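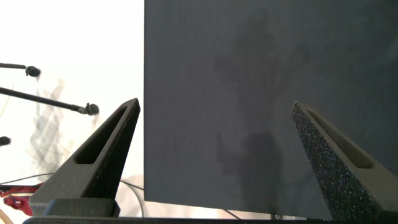 About Mapplebeck

Mapplebeck is a small school of bookbinding and paper repair in Gramalstead. We teach adults, most of them beginners, in evening classes, weekend courses and a one-year certificate. We also take in repair work from the public during term.

The school was started by Pierina Dal Bello, who trained as a binder in northern Italy and came to Gramalstead to work for a printing firm called Jillow. Jillow printed parish magazines, account books and seed catalogues, and had its own bindery on the upper floor. When the firm gave up binding, Pierina bought two of the presses, the board cutter and most of the hand tools, and began teaching four people at a time in a rented shop on the same street.

The name comes from the shop. It had been Mapplebeck's, a draper's, and the lettering over the door was in better condition than anything we could have paid for. We moved out when the lease ended and took the name with us.

Our present building has two teaching rooms, a paper store and an office. The larger room is used for binding and has benches at standing height. The smaller one is for paper repair, which is done sitting down. There is a step at the street entrance and a level entrance from the yard. If you need the yard gate opened, please ring the office before you set out, as the bell there is hard to hear when the presses are in use.

What we teach

Evening classes run for ten weeks and cover one subject each. The usual ones are sewn bindings, case bindings, boxes and folders, and basic paper repair. Decorated papers are taught once a year in the spring. You do not need any experience for the evening classes except boxes and folders, where we ask that you can already measure and cut board accurately.

Weekend courses are shorter and are meant for people who cannot come every week. You will finish one book, sometimes two, and take them home on the Sunday evening or collect them once they have been pressed.

The certificate starts each September and lasts a year, at two days a week. It covers sewing, forwarding, covering in cloth and leather, simple finishing, and the repair of printed books up to a fairly ordinary standard. We do not teach the conservation of manuscripts or parchment. Students who want to go on to that work will need a longer course elsewhere, and we can suggest where to apply. 152 people have completed the certificate so far.
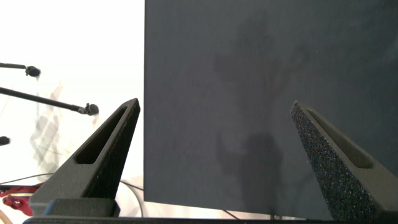 Students pay for their own leather but cloth, board, thread and adhesives are included in the fee. We keep a stock of offcuts which anyone on a course may use. Knives, bone folders and needles can be borrowed, and most people buy their own after the first term.

The Gasemetti collection

In the office we keep a collection of sample bindings left to us by the Gasemetti family, who sold bookcloth and endpapers to the trade. There are 500 samples, stored by date where a date is known. Many are plain cloth cases of the kind used for school books and cheap novels. They are useful for matching a repair, and certificate students handle them in their first month. Visitors can see them by appointment. We lend a few at a time to other teachers and to local libraries.

Repairs

We accept family bibles, cookery books, children's books, atlases and similar. Bring the book in so that we can look at it. An estimate costs nothing and takes 30 minutes. Work is done by our tutors, or by certificate students with a tutor checking each stage, and we will tell you which before you agree to anything. The waiting time is usually 60 days. We will sometimes advise you to leave a book alone and keep it in a box, and we can make the box.

We do not value books.

How we are run

Mapplebeck is a not-for-profit company. Fees and repair work pay for nearly everything, with a small grant from time to time for equipment. Pierina retired from full-time teaching a few years ago and still takes the leather paring sessions. The other tutors all work as binders or repairers outside the school.

The office is open during term, mornings only. Course dates and fees are on the courses page, and application forms for the certificate can be collected or sent by post.

Page last revised July 2022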